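Robot Handling Lab – Notes for Week 4: Choosing Fingers, and What the Wrist Camera Can Tell You

These are the notes I talk from, tidied up a bit. If you were in the February session you'll recognize most of it, but I've added the part on motion blur that we ran out of time for. Bring them to the bench with you, and please write on them.

Where we left off

Last week everybody got the arm to move to a point above the table and come back without hitting anything (well, nearly everybody). Now we want to pick things up, and that means deciding what goes on the end of the arm. We have two sets of fingers in the drawer. One is the Kastach set, long and squared off at the tip, with a crosshatched pad on the inside face. The other is the Skutden set, which is shorter, rounder and has a smooth rubber pad. Both fit the same mount with the same screws. Please don't mix one of each. A group tried it last year and spent the whole afternoon chasing a calibration problem that was really just two fingers of different lengths.

My own favorite is the Kastach set, and I'll try to be fair to the other one anyway.

What the pad does

A textured pad gives you lots of little edges. On something stiff with a thin lip, like a plastic plate, those edges help stop the plate from pivoting when you lift it from one side. A smooth rubber pad grips over a wider patch and is kinder to soft things, but it picks up dust like crazy. Wipe the Skutden pads before every run – every run, yes, even if the last one went fine.

The squared-off tip matters too. You can slide a flat tip down close to the table and get one finger under a rim. With the rounded tip you tend to push the plate along instead, and then you're chasing it toward the wall. Watch for that in your logs: if the fingers keep closing a little farther away on each try, the plate is traveling.

What the camera sees

The camera sits at the wrist and looks out past the fingers, so the fingers are always in the picture. Students often ask if we can crop them out. I'd rather you left them in! They are the one thing in view whose size and position you know in advance, and that makes them a free ruler.

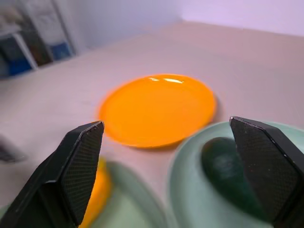 Photo: Ayten Saraç, wrist camera, Kastach fingers

Look at how crisp the crosshatching is on those pads, and then look at the orange plate. The plate is a little soft and the two green dishes are smeared. The camera rides along with the fingers, so as far as the camera is concerned the fingers hardly move at all, while everything on the table slides past. Blur like this is a clue about speed, and a sharp finger doesn't tell you that the rest of the picture is good enough to plan a grasp from. I've seen people check focus on the fingertip, be very pleased with themselves, and then wonder why their plate edge keeps jumping.

Notice too how much the fingers cover. There's a dark green rounded thing in the dish on the right, and the right finger hides part of it. If your detector wants a whole outline it's going to struggle there. The orange plate has the better deal, sitting out past the open gap where you can see nearly all of it. It also comes out as a wide oval, though the plate itself is round. Don't fit a circle in image space! Fit an ellipse and use the table plane to get back to the real shape.

One more thing, and it's a small one. The orange plate has two white highlights near the upper rim. A simple color threshold can punch holes right there. Fill the holes before you compute a center.

Settings for the bench

The controller is the Julum box, same as last week. Start from these:

Lift height: 12 centimeters
Camera pause before grasp: 620 milliseconds
Log length: 1000 samples

The pause is there so the arm can settle. Try it with the pause, then take it out and compare the two sets of images side by side. Keep the lighting the same for both or you won't know what you're looking at.

If the Julum box shows code 944, it has lost the finger encoder. Power down, reseat the small connector and start again. Don't just clear the code and carry on.

What to hand in

A page or two is plenty. I want to know which fingers you'd choose for a plate, which you'd choose for something rounded sitting inside a dish, and what in your own runs made you think so. "It felt better" is a fine place to start, but go find the log that goes with the feeling. Include at least one failed grasp with the wrist image from just before the fingers closed. The failures are my favorite part to read.

Reading: Deligiannis handout, the section on contact patches. Skip the derivation the first time through and come back to it after you've had the fingers in your hands. We'll do suction cups next.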